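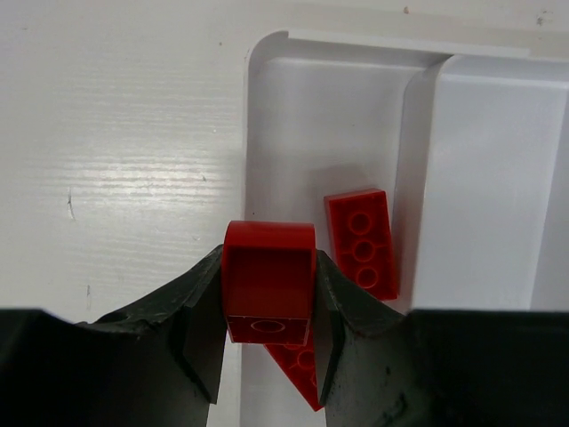 4. Setting up the Cakora on your shelf

Okay, you've got the Cakora unpacked and you've read the bit about the fuse (please read the bit about the fuse). Now we get to put it somewhere and wake it up!

1. Pick a shelf that doesn't wobble. Mine is in the hallway, next to the coats.
2. Plug in the power cord, then the antenna wire. I always used to do it the other way and got a nasty pop from the speaker.
3. Turn the big dial to 618 and wait for the green light. It can take a minute on the first go.
4. Hold down SET until the display blinks, then type your zone code. Mine is 238 — yours is on the card in the lid.
5. Press SET again, quickly this time.

Note: if you bought the older Trolitz model, the SET button is on the back and there's no card. Sowmya Nambiar sent me her list of zone codes, and I've put it in section 9.

Caution: don't stack anything on top. The vents are up there and the case gets hot!

If the display shows 106, the antenna wire has come loose. Push it in until it clicks and go back to step 3.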